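Tuesday, October 15, 2019

Feet up, tea made, writing this before I lose the order of it all. Karim says I should put it in the fault log and I have, but the fault log has a box the size of a stamp and a dropdown for "severity" and neither of them has room for how my stomach felt at twenty to eleven this morning.

So. We were meant to be finishing the cup task today. Clillenero has been going since May and the cup in the rack was supposed to be the easy one, the warm-up we'd have out of the way by summer, and here we are in jumpers. Pick the cup up, pass it across, put it in the rack, take it out again, over and over, one of us on the left gripper and one on the right, or one person doing both if the other's on the laptop. I quite like it, I have to say. You get into a rhythm. Rania puts the radio on low and we hardly speak for an hour.

The plan was to record until ten, then put a few of the takes onto the arms and let them play it back, just to see that the numbers made sense. We'd done that with the box task and the towel task and never had a bad moment. The arms are in the same room as the table, over on the other bench, and they're not big, but they're a good deal stronger than me (I know this now).

Recording went well. The pads on one pair of fingers are getting tatty, they've started lifting at the corners where you catch them on things, and I made a note to ask Emberg for more of the sticky black stuff, which I have now asked for twice. But they gripped. I did a slow approach, open fingers, nice and wide, then in towards the rack, and another, and another. By ten we had the last of the batch in and the total came to 190, and I did a little drum roll on the edge of the table and Rania said "don't, you'll jinx it". She has been saying that on and off all day since, as you can imagine.
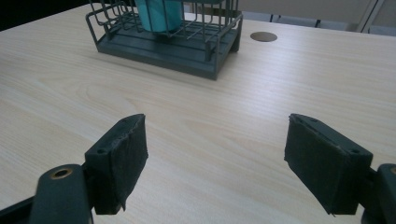 Anyway, at half past ten we moved across to the bench. I was on the laptop and Rania was standing at the arms, setting out the spare rack and a spare cup where the marks are. The rule is that nobody has their hands past the tape when the arms are live. It's on the wall, it's on the bench, I typed it myself. The arms were not live. I had the Varico box showing amber, which means powered but holding still, and I said "loading", and Rania said "yep", and she leaned in to turn the cup a bit.

And the left arm moved.

It wasn't fast. I keep telling people that, as if it makes it all right. It went out and down and to the side, quite smoothly, like someone reaching across you for the salt, and it closed on the edge of her sleeve and carried on going. I hit the red button and there was a gap. A proper gap, long enough for me to think "I've pressed it, haven't I?" and look down at my own hand. Then it stopped. Rania had already pulled her arm back out of the cardigan, like a child getting undressed, and the cardigan was just hanging there off the gripper with one sleeve pulled through. The cup had gone on the floor and rolled under the radiator.

She's fine. I'm writing that down plainly so that future me doesn't skim this and panic. She has a red mark on her wrist from the cuff and that's it. She was much calmer than I was. She said "well, that's not where the rack is," and then she sat down rather suddenly on the step stool and asked if there were any biscuits.

I rang Karim Hakim, who was over at Ocampo seeing about the lease on the other unit, and he was back in 15 minutes with his coat still done up. He didn't shout. I'd almost have liked it better if he had. He asked us to switch everything off at the wall, leave the cardigan where it was, and each write down what we'd seen, separately, on paper, no talking. Rania filled a side and a half. I wrote four lines and then a fifth saying my hands were shaking.

Then we spent the rest of the morning with the lids off things, and I can now tell you that two separate stupid things happened and they happened to meet.

The first one is mine. Well, ours, but I think mostly mine. Each hand-held gripper has a little number in its settings that says whether it's the left or the right, and when I charged them up last Thursday I put them back on the shelf the wrong way round and then plugged them in by position, the way we always do. So everything we recorded since then has the left calling itself the right and the right calling itself the left. Watching the recordings you'd never guess. The pictures are lovely! Fingers open, fingers close, cup goes where it should. It's only when you look at which stream is driving which arm that you see it's been given the other one's directions. The left arm was being told, quite sincerely, to go over to where the right one ought to have been, and Rania's wrist was on the way.

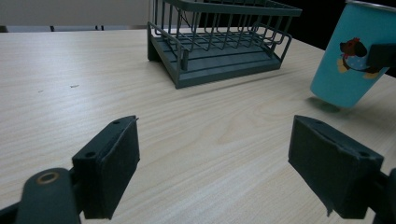 Dog cup up in the air on this one, with the rack over to its left.

Karim put that take up on the big monitor and we went through it at quarter speed with the streams next to it, and once he'd pointed at the right line I could see it straight away. Cup is up, and the numbers for "holding something" are all coming in under the wrong name. I felt about nine years old. He said it was a good clear take otherwise, which was kind, and then he said the shelf was a bad way of deciding anything, which was fair.

The second thing is the one that bothers me more. Amber is supposed to mean the arms hold still. On the Varico box it does mean that, unless you load a file while the previous file is still marked as paused, and then it treats the load as a resume. I'd paused the towel one on Friday afternoon and gone home. So me saying "loading" and clicking was, as far as the box knew, me saying "carry on, then". There's a line on this in the back of the manual, in a table, in the small type. Rania found it. She read it out in a very level voice and then put the manual down and went to stand outside for a bit.

The gap on the red button we still can't explain. Karim timed it with the arms empty and everyone behind the tape, and did it over and over until lunch went cold. Mostly it's instant, the way it should be. But he got a slow one 3 times, and slow one time would be enough for me. He thinks it's the long cable, the one we added so the button could reach the laptop end. He's taken that cable out and put it in the drawer with a label on it saying NO, and the arms stay off at the wall until Emberg have had somebody out to look. I asked when that would be and he made a face.

So the afternoon was a funny one. You can't really go home, and you don't much want to go back to work, and the kettle had been on so often that we'd run out of milk. Rania said she'd rather be doing something, so we went back to the table, just the two of us and the hand-helds, nothing powered that could reach anybody, and checked the left and the right by hand. I've put a big L and a big R on the handles in tape. We both tested each one before we started, her squeezing and me reading off the screen, then the other way about. Then we did some very slow takes, mainly so we'd have a clean set to put beside the bad ones.

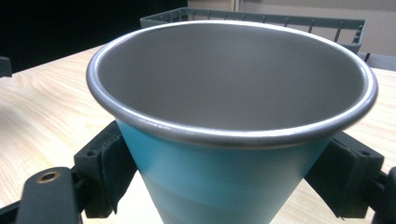

Both pads on, just below the rim.

It was sort of soothing. Same cup lift as ever. I did notice I was flinching when her gripper came near mine, which is ridiculous when it's Rania on the end of it with her own two hands, and she noticed too and slowed right down without saying anything. We stopped at four.

About the 190. I was all for binning the lot, out of shame more than anything, but Karim says the swap is the same all the way through and we can put the names right with a script and then check them one at a time against the video. I said I'd do the checking. He said not by myself I wouldn't, I'd do half and Rania Yammine would do half and then we'd trade, and he used her whole name like that, as if he was reading it off a form, which I think meant he was still a bit shaken too.

New rules, as of today, and I'm copying them here so they stick:

Left and right get tested by squeezing, before every session, by two people.
No file gets loaded with anybody past the tape, whatever colour the light is.
Nothing gets left paused overnight. Clear it or don't go home.
The person on the laptop says "loading" and waits until the other one says "clear". "Yep" doesn't count.

That last one was Rania's. She said she'd said "yep" meaning "yep, I heard you" and I'd heard "yep, go on", and I've been turning that over all evening. We must have done it that way since May, every single time.

I got her cardigan off the gripper in the end, after Karim had finished with his photos. You have to back the fingers off by hand with the little key and it took me 15 turns. The sleeve's stretched but there's no hole. I've brought it home to wash, there's grease on the cuff, and it's soaking in the sink now with some washing-up liquid. I'm not sure you're meant to use hot for wool so I've gone for lukewarm.

Didn't find the cup under the radiator, by the way. I had a feel about with a ruler and got a biro and a lot of fluff. Will try again in the morning with the torch. Also: milk, tape, ring Emberg first thing and don't let them pass me to the other department.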